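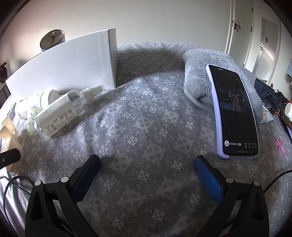

七月，下午，接着昨天的床单

昨天收工时写的结论是“Trarach 在床面序列上基本可用”。今天上午把“基本”两个字单独拿出来研究了一下，发现这句话的全部重量都压在它身上。

现象记一下，免得下个月又当成新发现。Trarach 跑到第 700 帧，末端位姿突然整体平移了一小段，方向跟床单图案的斜排对得整整齐齐，之后继续平稳输出，协方差漂亮，内点率漂亮，残差也漂亮。从日志上看，这是整条序列里状态最好的一段。只有拿标定板那头的参考轨迹一比，才知道它自信地挪到了隔壁那个圈圈叉叉上，并且打算在那里住下去。

灰床单上一排排白色小十字和小圆圈，每一个都跟邻居长得一样，描述子之间的距离小得像亲兄弟。我们选场景的时候考虑过纹理太少，认真讨论过白墙怎么办，唯独没想过纹理太多、而且全是同一块纹理会怎么样。白墙至少会让跟踪器老实承认自己瞎了。

查了匹配阶段。最近邻和次近邻的比值检验其实拦掉了大部分床单点，拦得太狠，剩下的点少到触发了“特征不足时放宽阈值”的分支。放宽之后床单点一拥而入，而且错得很一致：大家一起错一格，RANSAC 一看，多么团结的内点，通过。这个分支的注释写着“临时措施”，提交记录我就不去翻了，怕是自己。

改法试了两个。

第一个，放宽阈值之前先做一次自相似检查：当前帧里某个描述子如果能在同一帧里找到一堆近亲，就给它降权，不直接扔。全扔不行，床面占了画面的大部分，扔完只剩几个物件和墙角，视场一低下去就什么都没了。降权之后，那次跳格消失了。另一处原本没事的地方开始轻微抖动，幅度不大，先记着，没查。

第二个，让惯导在短时间内说了算。视觉给出的平移增量如果跟预积分对不上，差值又刚好接近图案周期，就拒绝这次更新。“刚好接近图案周期”这个条件写起来很爽，写完自己也知道丢人，等于给一条床单写了专用代码。换条格子的怎么办，再写一个？没合进主干，放在分支里，分支名取得比较诚实。

动态区域

手机也是个麻烦。它靠在那只长毛的浅灰枕头上，屏幕亮着，开着短视频应用。对特征提取器来说，亮屏是整张床上最好的东西：对比度高，角点多，小字一行一行的。对定位来说正相反，内容一刷，几何全废。Trarach 原来的动态掩码只认人和手，屏幕里那个站着的小人倒是被检出来了，掩掉一小块，旁边的头像、图标、文字原样保留，继续当路标用。检测器很敬业，可惜只敬业了一小块。

改成按“屏幕”整体掩。检测到手机就把外轮廓略微扩一圈，整块剔除。手机壳是浅紫色的，边缘跟灰色长毛混得不清楚，分割结果一圈毛边，扩一圈正好把毛也盖进去。毛本来就不该信，夹爪蹭一下形状就变。

电视、平板、带屏的音箱以后都走同一条路。类别表里先加了占位，没有数据，别指望它能工作。有人看到表里有“冰箱屏”请不要激动。

指头掩码

夹爪自己在画面里永远不动，所以必须掩掉，不然它会以极高的置信度告诉后端：相机从来没有移动过。现在的掩码是按最大张开和最小张开取并集画出来的一张静态图，简单粗暴，下半幅浪费不少。

并集掩码有个前提，下半幅里属于夹爪的东西都在指头的活动范围内。线不在这个前提里。有一根黑色编织线正好从两爪之间横着拱过去，编织纹理很细，提角点一提一串；还有一根细黑线从夹爪右边绕出去，往右下角走。它们算半静态：跟着夹爪一起走，但自己也会晃。纯静态的点后端好歹有办法识别，这种晃来晃去的，一部分帧当背景，一部分帧当前景，平均下来是一股很小但很执着的拖拽力，把轨迹往原地拽。

量了一下拖拽的后果：200 秒的序列，去掉线上的点和保留线上的点，终点差得肉眼可见，方向总是偏向“少走一点”。数字在 Stistberg 的报告页里，这里不抄了，抄了也是过时的。

处理方案有硬有软。硬的是把线重新走一遍，绑到爪背后面去；软的是加一个细长暗色结构的在线分割，只在两爪之间和爪的外侧开窗跑。我当然先写了软的，写了大半个下午，顺便把枕头长毛之间的阴影也认成了线。开窗之后好些，窗外的毛就随它去。硬方案需要一根扎带。扎带在抽屉里。特此记录，供日后评估本人的工程判断力。

软方案还是留着，旧数据已经采完了，扎带救不了过去。掩码版本号进了配置，旧序列统一重跑，不要混用。 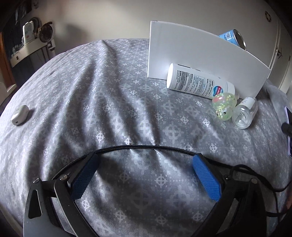

开度估计

开度目前靠看指垫：在去畸变之前的原图上找两块蓝色，取内侧边缘，查表得到开口距离。没有用编码器，理由当初写在设计文档里，核心意思是“省一根线”。结合上一节读，味道更足。

蓝色阈值是在桌面灯光下调的。到了床边，左右两块垫子受光差得离谱：右边亮得发艳，左边压在阴影里，几乎是藏青。用同一套色相饱和度阈值，右垫一帧不丢，左垫时有时无。丢了左垫之后代码会走镜像假设，认为左指等于右指沿中线翻过来。这个假设在机械上没错，在光学上就要看主点标得准不准，而主点恰好是我们标得最随意的参数之一。

今天的改动：

亮度通道不再参与判决，只看色相，并且给两块垫子各自维护一个慢更新的颜色模型。初值还是全局的，头几帧照旧会抖，抖过就好。

加了一个几何先验，垫子的内侧边只能出现在查表允许的弧线上，跑出弧线的蓝色一律不认。加之前，床上那只蓝罐子进过一次候选名单。蓝边的、蓝身的、印着蓝标的，床上这类东西比想象中多，指望“家里一般没什么蓝色的东西”来写代码，是住在实验室里的人才有的世界观。

两侧都丢的时候输出“未知”，不再输出上一帧的值。下游有一处没处理“未知”，直接当成零，零的意思是夹紧。在回放里夹紧没有后果，在真臂上有。下游那处已经修了，测试也补了，补测试的时候又发现另一处把“未知”当成最大张开。总之对“我不知道”这句话，整个系统的理解能力还有提升空间。

鱼眼和那块白板

床面在画面中间鼓出来，远端床沿弯成一道弧，这些都正常，畸变模型就是干这个的。不正常的是平面拟合。Kumine 规划前要先求支撑面，拿去畸变后的点云拟合一个平面，床单有褶，拟合出来的法向晃得像喝过酒。以前在桌上拟合，误差小得可以拿去吹牛；换成床垫，平面这个概念本身就成了商量着来的事。

暂时改成局部支撑面：只在目标物附近一圈取点，圈的半径跟物体外接框走。侧躺的白瓶子效果不错，瓶身压着的那一片本来也相对平。离白板近的就差，竖着的白色板面会被扯进来一点，法向往后仰。加了法向聚类，先分出竖直的再拟合，好了。

白板自己也有故事。它长边着地竖在那里，去畸变之后本该是直的，上沿还是带一点弯。我花了相当长的时间怀疑标定，重新解了一遍内参，又去找 Mladenović 那边要了他们出的标定板的平整度数据，邮件写得很客气，对方回得也很客气，板子没问题。然后换了一种思路，拿墙角和柜门的竖缝去检查，都是直的。那么弯的大概是板。一块立着的纸板凭什么必须是平的，这个问题没有出现在我的待查清单上。内参保留旧的那套，新解的那套丢掉，两者差别小到不值得全员重跑。

教训归教训，检查脚本还是写了：去畸变之后自动找长直线，报告弯曲程度，优先用门框、墙角、柜缝，床上的东西一概不作数。

透明的几样

喷瓶和那只像小青蛙的半透明捏捏乐，深度一塌糊涂，意料之中。喷瓶有一张印满字的白标签，标签上的深度还行，标签以外穿过去看到床单，于是瓶子在点云里只剩一截悬空的标签。规划器对着这截标签给出的抓取姿态其实相当合理，从某种角度讲，抓标签就是抓瓶子。

捏捏乐没有标签。里面一堆白色粉色的小碎片，每片都给出自己的深度，每片的意见都不同，折射之后更是各说各的。分割在二维图上倒很稳，可能是那两只小黑眼睛帮了忙。先用二维掩码加支撑面高度估个体积，当成一坨处理。它是软的还是硬的、夹多少力，今天没碰，跟感知无关的先不往这页里写。

旁边的小玻璃瓶同样走这条路。贴着白板右下角站着，抓取方向被板子挡掉一半，规划老是选从板子那边进来的解。碰撞检查里板子的厚度给成了零，查出来的，已改。

远处左边那只白色椭圆小盒，像是耳机充电盒，孤零零在床单上，周围没有东西，按理说最好抓。实际上它亮面反光，加上周围全是重复图案，局部重定位最容易在这里跳格。最简单的物体配最难的背景，回归测试以后把它固定放进去。

时间同步

顺手查的，本来不打算今天碰。Kumine 收到的开度和 Trarach 给的位姿错开了 3 帧，稳定地错，不多不少。错得这么规律一般就是有人在中间排了个队。果然，Stistberg 的回放节点为了画面流畅加了缓冲，图像走缓冲，开度不走。回放看着很顺，顺得大家从来没怀疑过它。

缓冲窗口是 900 多毫秒里动态取的，上限写死，下限看机器心情。现在改成所有通道一起进队、一起出队，用采集端时间戳对齐，回放画面会稍微卡一点。卡就卡，先求真。

有个连带问题：之前用回放结果调过的接近速度、闭合时机，全是在错位的数据上调的。它们在真臂上表现还不错，说明要么影响小，要么另有一处反方向的错位在默默配合。我倾向于后者，但今天不去找它。

Stistberg 的杂项，想到哪写到哪

叠加掩码的颜色默认是蓝色，盖在蓝色指垫上等于没盖，我对着屏幕检查了好一会儿“为什么掩码没生效”。改成橙色了。

去畸变视图和原图视图之间切换，缩放比例会丢，光标位置不丢，于是光标指着一个完全无关的地方，理直气壮。没修。

导出的报告页标题仍然叫“桌面序列评估”，哪怕输入是床。修了，现在叫“序列评估”，不再对世界做更多断言。

日志里“tracking OK”这一行准备改名。跳格的那一段，它一行没少打。

没做完的

自相似降权引入的那处抖动，还没定位。先猜是权重在相邻帧之间变化太快，试试加个滞后。

图案周期那个分支，要么做成从画面里自动估周期，要么删掉。估周期倒是可行，做一次频谱就有，褶皱大的地方峰会散开，得分块做。

旧序列用新掩码重跑，晚上挂机。跑之前清一下盘，上次跑到一半盘满，程序打印了“完成”。

找反方向的那个错位。

扎带。

最近的条目
Trarach：白墙前丢失跟踪的几种体面方式
Kumine 规划器把零厚度当作不存在的完整经过
指垫颜色阈值，第一轮（桌面灯光）
Stistberg 报告页字段说明，部分已失效
向 Mladenović 订标定板的注意事项
回放节点缓冲参数，待补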